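About Endach
Equipment planning for small shops and labs
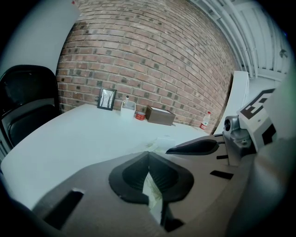 Endach helps small manufacturers, labs and packing operations decide what automation to buy, when to buy it, and what it will cost to keep. We don't sell robots and we don't take commissions from the companies that do. Clients pay us a fixed fee for a written plan, and the plan is theirs to use with any supplier.

Lenuța Husar and Xuân Khúc started the company after several years on the buying side of a mid-size packaging firm. They had signed for two robot cells in that time. The first went in on budget. The second ran well over, mostly on guarding, floor work and a compressor that was missing from the quote. Much of our method comes from going back through that second purchase line by line.

What we do

Most jobs start with a site visit. We watch the task being done by the people who do it now, note the parts and containers they handle, and ask what goes wrong on a bad shift. After that we write a needs sheet, usually four or five pages, that a supplier can quote against. Clients often tell us this sheet is the piece they use the longest.

The budget comes next. We price the arm, the gripper, spare finger pads, mounts, cameras, computers, safety equipment, installation and training. We also price the first three years of service. Small items get their own lines. Gripper pads wear out, cables fail, and a shop that has no money set aside for them will end up with a machine sitting still.

For clients who are thinking about teaching a robot by demonstration, we help plan the hand-held grippers, the cameras, the storage and the staff hours. Staff hours are normally the largest figure on that sheet. We ask clients to run a short trial with one or two tools before ordering a full set.

A standard plan takes 30 working days from the site visit. Larger sites take up to 60. We have reviewed 729 supplier quotes so far, and we keep our notes on each so that we can tell a client when a price or a delivery date looks out of line.

What we don't do

We don't install or program equipment. We don't write grant applications, though our budgets have been attached to a few. If a task is better left to hand work for now, the plan will say so, and the fee is the same.

Who we are

Lenuța Husar runs site visits and writes the needs sheets.
Xuân Khúc handles budgets, leasing questions and contract review.
Lụa Sầm covers grippers, tooling and spare parts.
Tươi Doãn plans data storage and computing.
Ngọc Hồ schedules the work and is the person who answers the phone.

Selected work

Famside: three-year replacement plan for bagging and case packing equipment, with a separate list of used machines worth considering.
Fevora: budget for a teaching lab with six benches, including hand tools, cameras and shared storage.
Lục: review of competing quotes for a small-parts sorting cell. The client bought the lower-priced system and put the difference into a service contract.

Working with us

We take on roughly 26 plans a year. Clients with a fiscal year that closes in summer should get in touch by March if they want a finished budget in time. Please send a short note on the task, the floor space you have, and any quotes already in hand. A rough spending limit is useful too, even if it may change.

Page last updated 23 October 2022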